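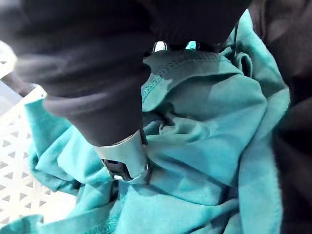 Teaching a robot to do the washing is slow work, and most of it is done by people. At Dilon, a firm that sells demonstration data to companies building household robots, the people are called operators, and they spend the working day moving a machine's arms from a few steps away. What they are teaching it at present is laundry.

The method is simple to explain. An operator puts on a headset, takes a controller in each hand and does the job through the robot. When the operator's wrist turns, the robot's wrist turns. The cameras and the joints are recorded together, and one complete attempt, from the first reach to the last, is saved as an episode. A learning program is later given a large pile of episodes and asked to work out what the robot should do when it sees something similar.

Dilon's laundry set stood at 3,178 episodes when I visited. Of those, 894 deal only with getting clothes out of a basket, and the operators will tell you that this is the hard part. A cup is the same shape every time you pick it up. A T-shirt never is. It folds over on itself, it hides its own edges, and it gets caught up with whatever was put in beside it.

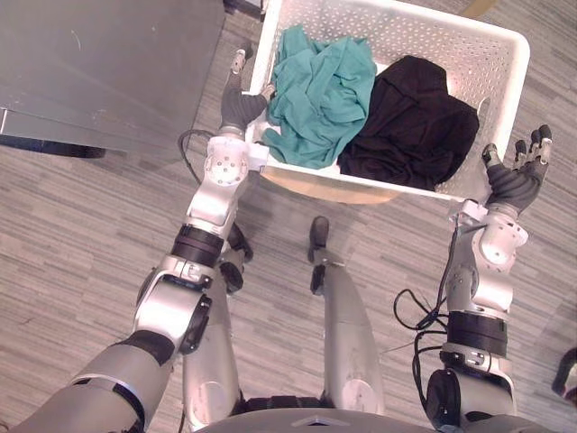 Teal cloth and a black garment share the basket during a teleoperated laundry session.

New operators tend to go at the clothes the way they would at home, by plunging a hand in and grabbing. It works poorly. The controllers give no sense of touch, so a person who would normally know by feel that they had hold of two things has to judge it by eye. The advice on the training sheet is to go in from the side, close the fingers slowly, lift a little and look. If a second garment comes up as well, put both down and start the grasp again. The episode is kept. Second tries are useful to the learning program, which will make plenty of bad grasps of its own.

Speed was an early mistake. For the first month operators were given a daily target of 200 episodes, and they met it by hurrying. The data showed arms swinging past the rim and fingers closing on air. A model trained on it, known in the office as Plunlow after the street where the first workshop stood, copied the hurry faithfully and dropped clothes on the floor. The target was scrapped and most of that month's work was thrown away.

The current model is called Kurup. It can clear a basket of two garments on most runs, and is less good with three. Socks remain a nuisance.
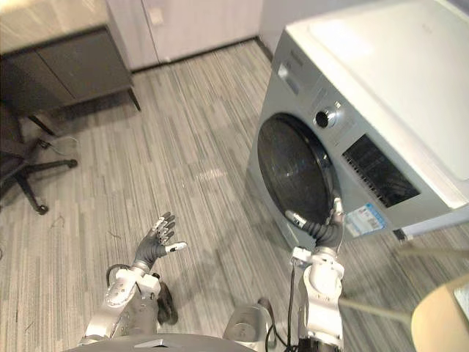 Loading and unloading is the next stage, and the door has needed more practice than expected. An operator has to bring the hand in at the right height and keep it steady, with no resistance coming back through the controller to say how hard it is pressing. On a round door like this one, with its thick dark rim, the lower edge gives the curled fingers something to bear against. The other hand has to be parked somewhere sensible in the meantime, and operators differ over where. Some hold it low and open, ready for the clothes. Others tuck it in close to the body. Dilon has asked them to settle on one habit, as the program treats any difference it sees as something that might matter.

Shifts at the controls last 2 hours, followed by a spell at a desk labelling recordings. The work is tiring in an odd way. Arms ache from being held out, and one operator told me she had started opening her own kitchen cupboards too slowly.

The recordings go to Clorkska, the customer paying for this round, which wants a machine that can be left alone with a full load. Its next delivery is due in December. Shirts with buttons have been put off until after that, and bed sheets are not on the list.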